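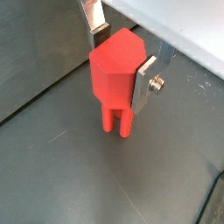
Speaker notes: Small stools, small tables. Making play furniture that stands up
Talk for the Muvero makers' evening, October

Slide 1. Welcome

Good evening, and thank you for coming. I will speak slowly, and if some word is not clear, please raise your hand and I will say it in another way. My subject tonight is very small furniture, the kind that children put in a doll house or on a train table. I have made such pieces for the Flavier play sets, and before this for my own shelf at home.

(Wait until the people at the back have found a chair.)

Slide 2. Why three legs

The red piece is the one I like best to talk about. It has a thick body with straight sides and soft corners, and three round legs under it. In my village we had a milking stool with three legs, and my grandmother used it on a stone floor where no two stones had the same height. A stool with three legs does not rock. A stool with four legs rocks if one leg is a little short, and when the whole stool is as small as a thimble, a little short is already much.

Ask the room: who has put folded paper under a table in a café? (Usually many hands.)

Slide 3. The ends of the legs

Look at the tips. They are rounded, like the end of a finger. My first drawings had flat ends with a sharp edge, and I was proud of them because they looked like real carpentry. Then I gave them to the children at the Limsakul play room. The flat legs caught in the carpet and in the knitted blankets. With the round ends the children could push a stool across the rug and it followed.

The round tip has also a bad side. On a smooth table the piece slides away when you touch it. I accept this. Some colleagues at Britard prefer a flat tip with a small soft edge, and for a set that stays on a hard shelf I think they are right.

Slide 4. The body

Please notice how thick the top part is compared with a real stool. A thin seat looks more elegant, but small hands take the piece by the sides, and they need something to hold. The flat side faces help here. When I made the body fully round, it turned between the fingers. The corners are softened, so it is pleasant in the hand.

(Pass the sample bag around now. Remind them it must come back before the break.)

Slide 5. Color

I use one color for the whole piece. A matte surface is better than a shiny one for this work, in my opinion, as the shiny one shows every fingerprint. Strong orange-red is easy to find under a sofa. Brown was beautiful, and we lost it every week.

Slide 6. What we made so far

From the first drawing until this October we made 2,144 pieces for the play sets. Of them 466 were stools. I kept two from the first batch, both with the flat legs, and they are on the side table if you want to compare.

Slide 7. Questions

If nobody asks, begin with the question about storage. My answer: a shallow box, legs up, one layer only.

Leave ten minutes. The room must be free at nine.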